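Varkska タイル床用中性洗浄剤 濃縮タイプ

ホーム > 床用品 > 洗浄剤 > 硬質床用

品番 213
製造元 Kuusk
販売 Dreklow 床用品オンライン
ページ更新日 2023年12月4日

1リットルボトル 1759円(税込)
4リットル詰め替え容器 3688円(税込)
在庫あり

商品説明

Varkska は、磁器質タイル、せっ器質タイル、施釉陶器質タイルの床を日常的に洗うための中性洗浄剤です。水で薄めて使う濃縮タイプで、モップ、床用ブラシ、手持ちのスポンジのいずれでも使えます。研磨剤、塩素、ワックス成分、香料は入っていません。

白や淡い色のタイル床は、靴底のゴム跡、外から入る砂ぼこり、飲み物の乾いた跡が目に付きやすく、拭いているのに全体がくすんで見えることがあります。原因の多くは汚れそのものより、洗剤分の残りです。濃いめに作った洗剤で拭き、すすがずに乾かすことを繰り返すと、表面に薄い膜ができ、その膜が次の汚れを抱え込みます。Varkska は規定の濃さで使う限り水拭き一回で洗剤分を落とせるように、泡立ちを低く抑えた配合にしています。

泡が少ないので、洗えていないように感じるというお問い合わせをいただくことがあります。泡の量と洗浄力は関係がありません。汚れが動いているかどうかは、バケツの水の色で確認してください。 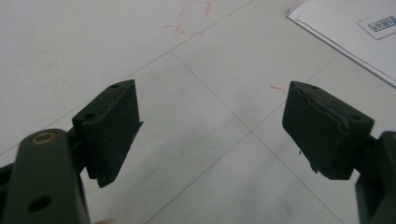
白いタイルの床

使える床、使えない床

使える床
磁器質タイル(つやあり、つや消しとも)
せっ器質タイル
施釉した陶器質タイル
樹脂目地、セメント目地
コンクリート平板(表面強化剤を塗ってあるもの)
塩ビタイル(ワックスを塗っていないもの)

条件付きで使える床
ワックスを塗った塩ビタイル。規定の倍に薄めて使ってください。濃いままではワックスのつやが落ちます。
吸水防止剤を塗った素焼きタイル。防止剤の効きが落ちている場所では水分が染み込み、乾いた後に輪の形の跡が残ることがあります。目立たない隅で一晩置いて確認してください。

使えない床
大理石、石灰岩、テラゾー
無塗装の素焼きタイル
無垢材、複合フローリング
畳、コルク

大理石と石灰岩を対象から外しているのは、石の種類と仕上げによって結果のばらつきが大きく、当店として一律の濃さをご案内できないためです。木の床には同じ Kuusk の Silwood をご利用ください。Silwood は水分を少なくして拭く前提の製品で、タイル床に使っても害はありませんが、目地の汚れはあまり落ちません。

薄め方

日常の拭き掃除 水5リットルに対して25ミリリットル
週に一度の洗い 水5リットルに対して50ミリリットル
目地の部分洗い 水1リットルに対して50ミリリットル
油の多い場所(厨房の出入口など) 水5リットルに対して100ミリリットル

1リットルボトルのキャップは、内側の線まで入れると25ミリリットルです。4リットル容器のキャップには線がありませんので、別に計量カップをご用意ください。

水はぬるま湯でも水道水のままでも使えます。50度を超えるお湯は乾きが早くなりすぎて拭き筋が出ます。先に水を入れ、後から洗浄剤を入れると余分な泡が立ちません。薄めた液は作り置きせず、その日のうちに使い切ってください。

使い方 日常の拭き掃除

1 掃き掃除または掃除機で、砂と髪の毛を取ります。砂が残ったままモップをかけると、つやありのタイルに細かい傷が付きます。
2 薄めた液にモップを浸し、しずくが落ちない程度に絞ります。
3 部屋の奥から出入口に向かって拭きます。モップは八の字に動かし、折り返しを少しずつ重ねます。
4 水の色が変わったら作り直します。
5 きれいな水で絞ったモップで、同じ順に一度拭きます。
6 乾くまで歩かないでください。

日常の濃さであれば、5の水拭きは毎回でなくても構いません。当店では三回に一回をお勧めしています。つやありの白いタイル、黒いタイルでは筋が見えやすいので、毎回水拭きをしてください。

使い方 目地の部分洗い

目地はタイルの面より低く、モップの糸が底まで届きません。拭き掃除を続けるうちに、面から流れた汚れが目地に集まって、格子の形に暗くなってきます。

部分洗いの濃さに薄めた液を目地に沿って流し、5分置いてから、毛先のそろったナイロンブラシで目地の方向にこすります。金属ブラシは使わないでください。目地の表面が削れて、前より汚れを吸いやすくなります。浮いた汚れは、その場で布か吸水スポンジで取ります。隣のマスまで広げてから拭こうとすると、途中で乾いて元に戻ります。一度に手の届く範囲だけを進めてください。

最後に水拭きを二回行います。セメント目地は濡れている間は色が濃く見えるので、仕上がりは翌日に見てください。

黒い点状の汚れはカビの場合があり、中性洗浄剤では色が抜けません。カビ用の製品を使うときは、先に Varkska を水で完全に流し、床を乾かしてからにしてください。

床の上に机や台を置いている部屋で

作業台、会議机、棚などを置いている部屋では、脚の周りだけ汚れの輪が残りがちです。モップが脚に当たって向きを変えるため、脚から指一本分の幅がいつも拭き残しになります。月に一度、机を動かせる範囲でずらし、脚の下と周りを布で拭いてください。

脚の先に付いているゴムや樹脂のキャップは、長く同じ場所に置くと、白いタイルに黄色や茶色の跡を移すことがあります。表面に付いているだけのものは週に一度の濃さで落ちますが、釉薬の細かいひびに入った色は落ちません。フェルトの当て物を挟むと跡は付きにくくなります。ただしフェルトは水を吸うので、モップをかけた後に湿ったままにしないでください。

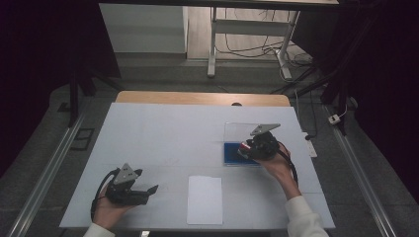

机の天板を拭く場合は、床用に使った液と布をそのまま使い回さず、別に用意してください。メラミンや塗装の天板には日常の濃さで使えますが、無塗装の木の天板、紙や布を貼った面には使えません。天板の端や継ぎ目に液がたまると、そこから下地が膨らむことがあります。固く絞った布で拭き、すぐに乾いた布で追いかけるのが安全です。

キャスター付きの椅子を使っている部屋では、車輪に巻き付いた糸くずと砂が床の黒い線のもとになります。床を洗う前に椅子を外へ出し、車輪を布で拭いてから戻してください。床だけを洗っても、椅子を戻した日にまた線が付きます。

どのくらい使えるか

使用量は床の広さ、水を替える回数、モップの大きさで変わります。バケツ一杯を5リットルとして、日常の濃さで使った場合、1リットルボトルでバケツ40杯分になります。4リットル容器では160杯分です。

当店の倉庫事務所では、入口、廊下、給湯室のタイル床を日常の濃さで拭いており、1リットルボトル1本を17週で使い切りました。途中で水を替えるのは給湯室の前だけです。雨の多い時期は入口で水を替える回数が増えますので、もう少し早く減ります。

購入が初めての方は1リットルボトルをお勧めします。4リットル容器は注ぎ口が広く、直接バケツに注ぐと入れすぎになりやすい形です。ボトルに移し替えて使う前提でお選びください。移し替えるときは、空になった Varkska のボトルを水ですすぎ、よく乾かしてから入れてください。飲料の容器や他の洗剤の容器には移さないでください。

製品仕様

品名 床用洗浄剤
液性 中性(原液)
外観 無色透明の液体
香り 無香料
成分 界面活性剤、金属封鎖剤、安定化剤
用途 硬質床の洗浄
内容量 1リットル、4リットル
容器 ポリエチレン
キャップ ポリプロピレン
保管温度 5度から35度
使用期限 未開封で製造から3年、開封後は1年

製造年月はボトル底面に刻印しています。4リットル容器は、持ち手の付け根の側面にあります。

使用上の注意

用途以外に使わないでください。
子どもの手の届かない場所に保管してください。
原液を扱うときは炊事用手袋を着けてください。手の荒れやすい方は、薄めた液でも手袋をお使いください。
他の洗剤、漂白剤と混ぜないでください。
拭いた直後のタイル床は滑ります。人の通る場所では、乾くまで表示を置くか通行を止めてください。
床下に配線のある部屋、床用コンセントの周りでは、液を流さず、固く絞った布で拭いてください。
床暖房のある床では、電源を切って床が冷めてから使ってください。温かいまま拭くと筋になります。
凍ったものは室温に戻し、静かに上下を返してから使ってください。分離したまま戻らないものは使えません。

応急処置

目に入ったときは、こすらずに流水で15分以上洗い、眼科を受診してください。
飲み込んだときは、吐かせずに口をすすぎ、水を飲ませて、医師に相談してください。
皮膚に付いたときは、水で洗い流してください。赤みやかゆみが続くときは皮膚科を受診してください。
受診の際は、ボトルか、この商品の表示面をお持ちください。

よくあるお問い合わせ

洗った後の床がべたつきます。
洗浄剤の濃さが規定を超えているか、以前使っていた洗剤の膜が緩んで浮いてきている状態です。水だけで二回拭いてください。別の製品から切り替えた直後は、三、四回目の掃除まで続くことがあります。

白いタイルに灰色の線が残ります。
靴底のゴム跡であれば、週に一度の濃さの液を含ませた布を数分当ててからこすると取れます。金属の家具を引きずった跡は、タイルの上に金属が薄く付いたもので、この製品では取れません。

自動床洗浄機に使えますか。
使えます。タンクの水5リットルに対して25ミリリットルを守ってください。低泡ですが、濃くすると回収側のタンクで泡が上がることがあります。機械の取扱説明書に洗剤の指定がある場合は、そちらに従ってください。

スチームモップに入れられますか。
入れられません。水以外を入れると機械の故障につながります。Varkska で洗った床に、水だけのスチームモップをかけることはできます。

ペットのいる家で使えますか。
水拭きをして、床が乾いてから部屋に入れてください。

浴室の床に使えますか。
タイル貼りの浴室床には使えます。石けんかすが固まって白くなった部分は、中性の製品では落ちにくいです。樹脂製のユニットバスの床は、製造元での試験を行っていません。

屋外のタイルには使えますか。
玄関ポーチなど、排水が下水につながっている場所では使えます。植え込みや雨水ますに流れる場所では使わないでください。

目地の防水剤を塗る前の洗いに使えますか。
使えます。洗った後に水拭きを三回行い、目地の中まで乾かしてから塗ってください。冬の北向きの部屋では二日かかることがあります。

容器の変更について

8月の出荷分から、1リットルボトルのキャップをねじ式に変更しました。以前の押し込み式キャップは新しいボトルに合いません。中身の配合と品番は同じです。ラベルの薄め方の表も少し大きくしています。旧ボトルをお持ちの方で、計量できるキャップだけが必要な場合は、お問い合わせ欄からご連絡ください。

一緒に使う用品

平型モップ 幅40センチ 替え糸付き
目地用ナイロンブラシ 柄付き
目盛り付きバケツ 8リットル
吸水スポンジ 2個組
滑り注意の床置き表示 折りたたみ式
家具脚用フェルト 丸型

平型モップの替え糸は洗濯機で洗えます。柔軟剤を使うと水を吸わなくなるので入れないでください。干すときは糸を下にして吊るすと、台座の部分が早く乾きます。

配送

1リットルボトルは宅配便で、4リットル容器は箱に入れてお送りします。4リットル容器は一箱に2本まで入ります。一箱を超えるご注文は、箱ごとに送り状が分かれ、到着が別の日になることがあります。液体のため航空便を使う地域には船便での発送となり、通常より日数がかかります。

返品と交換

未開封のものは、到着から14日以内であれば返品をお受けします。返送の送料はお客様のご負担です。液漏れ、容器の割れ、品違いは当店の負担で交換いたします。漏れた容器は捨てずに、袋に入れたままご連絡ください。開封後の返品は、床材に合わなかった場合も含めてお受けしていません。使えるかどうか迷う床材のときは、ご注文の前に床材の名前か品番をお知らせください。

空容器の処分

中を水ですすぎ、キャップを外して、お住まいの地域の分別に従って出してください。すすぎに使った水は、次の掃除の水として使えます。

関連商品

Silwood 木床用洗浄剤
Kuusk 目地用ナイロンブラシ
Kuusk ワックスはがし剤 塩ビタイル用
Varkska 詰め替え用注ぎ口

お問い合わせ
Dreklow 床用品オンラインのお問い合わせ欄からお送りください。ご注文番号をお持ちの方は、本文の最初に番号をご記入ください。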